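Print this page | E-mail this page | 11 shares

Module handout: Planning the purchase of a tabletop robot cell
Notes to accompany the lecture by Svend Ravn

4. From need to order

Students are reminded that the price of the arm is seldom the largest uncertainty in an equipment budget. The items around the arm are usually priced late, and they are where departmental requests most often fall short.

A request should be set out under the following heads:

a) The arm and its controller
b) The gripper, with one spare set of tips
c) The stand, table and fixings
d) Objects, trays and tools to be handled
e) Simulation licences and staff time
f) Delivery, installation and safety review

Heads (d) and (e) should be costed together. Where the task is to be tried in simulation before an order is placed, the objects modelled must be ones the department can obtain. In the Brerna exercise, the group modelled a set of tools for which no supplier had been found, and the trial had to be repeated.

4.1 Comparing quotations

At least 2 quotations are required. For the exercise, use the sheets marked Flondus and Biltara. The Flondus sheet includes the stand; the Biltara sheet does not, and its delivery period is 90 days. An order placed in November on those terms cannot be charged to the same teaching term.

4.2 Checking the layout

Before the order is signed, the layout should be reviewed against the reach given in the quotation. Mark where the tray will lie, where the hand tools will be kept, and how much of the table remains free for a second task.
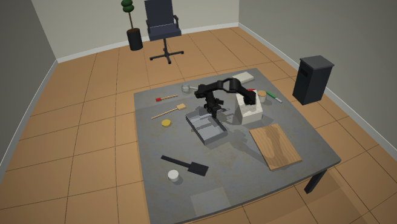 Fig. 6. Simulated layout: arm on its stand, gripper over the far right side of the tray, tools and small objects on the table.

For the seminar, prepare a one-page budget for the layout in Fig. 6 under heads (a) to (f). State which items may be deferred to a second year, and give the effect on the task if they are.

Comments (2)

Hallgrímsson: Does head (f) include training for technicians, or is that staff time under (e)?

S. Ravn: Under (e). The wording will be amended.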